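Cistus Paving: Frequently Asked Questions

Last updated Jul 7, 2022

Which slabs are suitable for vehicles?
Only the Fernus range at full thickness, laid on a bound base. Preda slabs are for foot traffic and bicycles.

What joint width should I allow?
5 mm for sawn edges, 11 mm for irregular shapes. Joints under 5 mm cannot be filled reliably.

Can slabs be laid in winter?
Mortar must not be placed on frozen ground or when frost is forecast. Most sites stop laying wet beds at the end of October.

How are irregular patterns priced?
By finished area, including cutting waste. Orders under 123 square metres carry a small-load delivery charge.

Do you supply bollards?
No. Leave the cut-outs to the paving contractor and fill the collar with flexible sealant.

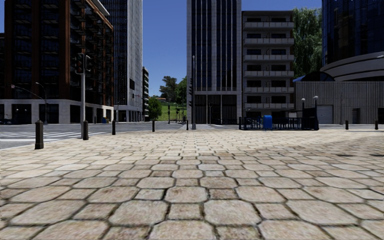

Hexagonal slab paving in pale sandy beige with dark grey bollards, computer rendering.

Will the colour match between batches?
Not exactly. Mix slabs from at least 2 pallets while laying.

How do I remove oil stains?
Apply Nelton cleaner undiluted, leave it for 5 minutes and rinse. Test a spare slab first.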